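Speaker notes – "Do We Need Another Cabinet?"
May 7, 2019

Slide 1. Say hello, keep it short. Ask who has bought storage in the past year. Then ask who has less mess because of it. Wait. Let them look at each other.

Slide 2. The Widmer catalog promises "a calmer home" with every cabinet. I'd like to know how they measured that. My own records from March: 6 households, one new cabinet each. Four were full again in three weeks. Leonilde Patrício will say that's too small a sample, and she's right, so admit it before she puts her hand up.

Slide 3. Open shelf on top, drawer in the middle, doors underneath. Sellers love this layout because it looks like a system. I have doubts. The open part gets a few books, then a small bottle, then a little box, and now it's a parking spot.
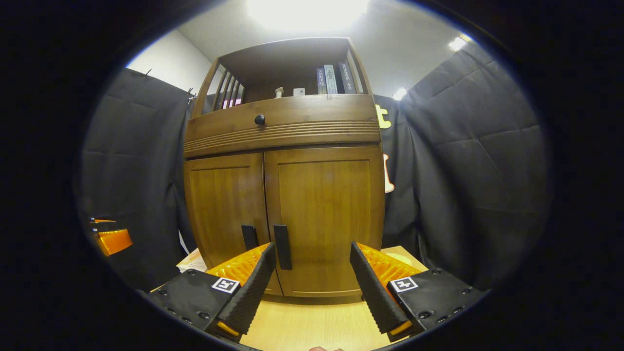 The doors are worse. Whatever goes behind them stops being a decision anyone has to make. People tell me the drawer is for "things I use every day" – ask them to list what's in it without looking. Most run dry at four items. Pause here for laughs, but don't push it.

Slide 4. The Trovari method says to label the inside of each door. Fine. Who reads the labels after the first month? I've tried it. I stopped reading mine.

Slide 5. What I'd do before spending money: empty one shelf, leave it empty for three weeks, see what creeps back. Skip the bit about baskets if we're running late.

Questions. Someone will ask about Fikitz dividers. I haven't tested them, so say so and move on.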